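Iltero small openwork basket, two months in

I bought the smallest Iltero basket in November, the pale green one, from the Ploltis outlet on a Saturday. I wanted something low for the fruit that used to roll around on the table. It holds three or four apricots, or a handful of clips and rubber bands.

The board under everything is a Venside white foam board, which I'd buy again before the basket.

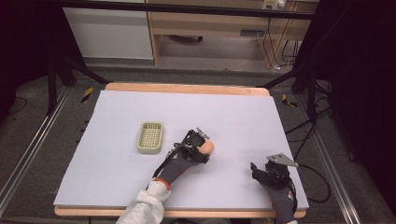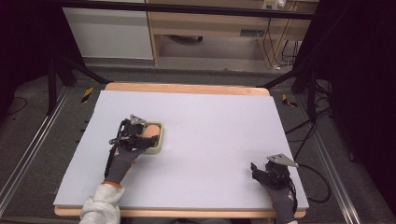 Inga says the basket is too shallow for anything but eggs and garlic, and that she sent hers back after 15 days. I don't agree about the depth. Low walls mean I can get at what's inside without tipping it over, and it slides under a shelf with room to spare. She has a point about the corners, though. They're rounded, so two baskets side by side leave a gap, and small things fall into it.

The grid bottom rinses clean under the tap. Crumbs go straight through, so keep it on something you can wipe. Mine has been washed by hand only. The label says top rack is fine and I haven't tried it.

Weight limit on the label is 300 grams. I put in 151 grams of plums on the kitchen scale and the bottom stayed flat. With almost double that it bowed a little when I picked it up by one side, then went back to shape.

The foam board dents if you press on it with anything hard. It wipes down well with a damp cloth and it's light enough to lift with one hand. Mine is 103 centimeters on the long side, so measure your table first.

Basket: four out of five. Board: four and a half. I'd like the basket in a deeper size, same color.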